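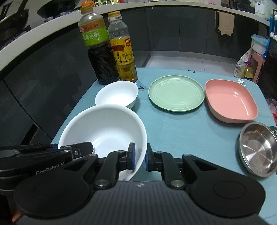 Renting the hand-held grippers: what our kitchen group learned in one month

Readers of this newsletter asked us to write more on the services we pay for, and less on the ones we only hear about. So this time we look at the gripper rental from Ilance, which our home tasks group in Grososdale took for the month of May.

The offer is simple. Ilance sends a case with two hand-held grippers, chargers, spare finger pads and a login for Skamell, the web tool where the recordings are checked. A person holds one gripper in each hand and does the household task with them. The recordings are later used to train a robot arm. The basic plan includes 4000 short recordings. If you need more, you must buy the next plan, and the price list on the website is not so clear on this point. We had to write to them two times.

We used the kit mostly for table work: bowls, plates, trays, bottles, putting things one inside another and taking them apart again. We chose an ordinary kitchen on purpose. A tablecloth with a pattern, shiny steel, oil and vinegar bottles at the back of the table, these are the conditions which our robot will meet later.

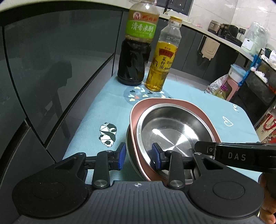

3 min read

First, the good side. The grippers are easy to understand. A new person in our group needed 20 minutes of practice before the first usable recording, and this includes reading the safety sheet. The blue pads hold a bowl by the rim very well, also when it is thick. With steel the grip is a little less sure, and we learned to close the fingers slowly.

The weak side is the weight. After one hour the wrists are tired, and the quality of the movement goes down. We now change the person every half hour and we recommend you do the same. Another difficulty is using both grippers close together over a small dish. The arms come in each other's way, and it needs patience to find a good angle.

Skamell does its job. It marked 78 of our recordings as not usable in the first week, most of them because the movement was too fast. We looked at these again ourselves and we agreed with almost all of the marks. By the end of the month we still had 557 recordings waiting for review, so please do not plan to have your complete data on the last day of the rental.

Support was friendly but slow. Questions sent before noon got a reply on the same day, later ones did not. A cheaper service called Raju exists, but it sends only one gripper, and for stacking dishes we would miss the second one.

We have extended the rental for one more month. Member groups who would like to try the kit for an afternoon can write to the newsletter address. Please tell us which task you have in mind, and bring your own dishes.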